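## 4. Do thicker trash bags reduce household plastic?

The claim that a thicker bag saves plastic has been repeated so often in the waste literature that it is rarely tested. Figure 1 shows a black plastic bag held at both ends.

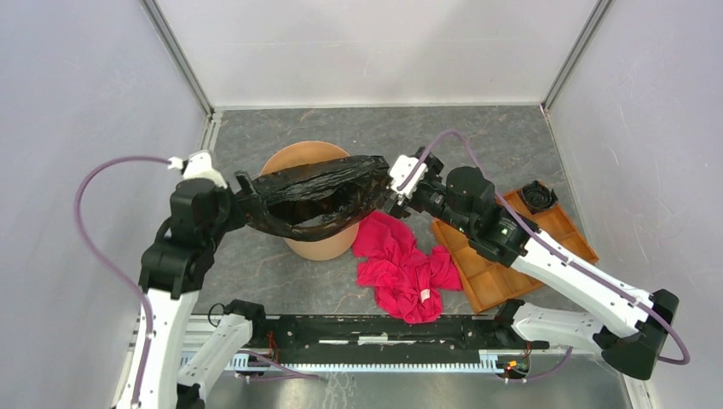 **Figure 1.** A black plastic bag, crumpled and held up between two grippers.

### 4.1 The double-bagging argument

The usual case runs as follows. Thin bags split, people who have had a bag split start using two at a time, and two thin bags weigh more than one thick bag. Each step sounds reasonable. The trouble is the middle one, which rests almost entirely on what people say they do. Vass, in the Plellby survey, asked residents whether they "often" used a second bag, and most of those who answered said yes. The survey did not define "often," and it was handed out with a free roll of the heavier bags. We would not put much weight on it.

We tried to get at the same question from the other end, by looking at what was left at the curb. In Plellby we followed 18 households through July. Four of them put out at least one doubled bag during the month. Two of those four accounted for most of the doubled bags, and both had recently cleared out a garage. Take those two away and the habit nearly vanishes from our records. A sample this small cannot show that double-bagging is rare everywhere, but it does not look like the common practice that the argument needs.

### 4.2 What happens when the bag gets thicker

A second weakness is the assumption that people fill a thick bag and a thin bag to the same point. They may not. In Trorell, where the town switched to a heavier bag, residents told us that they tied it off when the kitchen began to smell. That has to do with food scraps and summer weather, and the strength of the plastic hardly enters into it. If a bag goes out half full either way, the heavier one is simply more plastic.

The report most often cited against this view is the Vanitz trial, which found that bag use fell by 13 percent after the switch. We have read it several times and remain unconvinced. The trial began in the same month that Vanitz started collecting food waste separately, and no comparison town was used. Some drop in bag use would be expected from the food waste program alone. The authors mention this in a footnote and then leave it out of their conclusions. Even if the whole drop is credited to the new bag, a fall of that size would be canceled by a fairly modest increase in the weight of each one, and the report gives no weights.

Stefanou makes a more careful case, arguing that split bags carry costs that never show up in plastic totals: litter on the sidewalk, slower pickups, complaints. We agree that these costs exist. They are a reason a town might prefer a stronger bag. They say nothing about whether it uses less plastic, and the two claims should be argued separately.

### 4.3 Limits

Our curbside records have faults of their own. Bags were checked from the outside, so a second bag pulled tight inside the first could have been missed. Households knew that we were looking. July is also a poor month to stand in for the year, with several families away and yard waste going out in the same pile. We had hoped to repeat the count in Trorell during the winter, but the town changed its pickup routes and the addresses no longer matched.

None of this rescues the earlier work. Until someone weighs the bags themselves, over a full year and in more than one town, the savings reported for thicker bags should be treated as a guess.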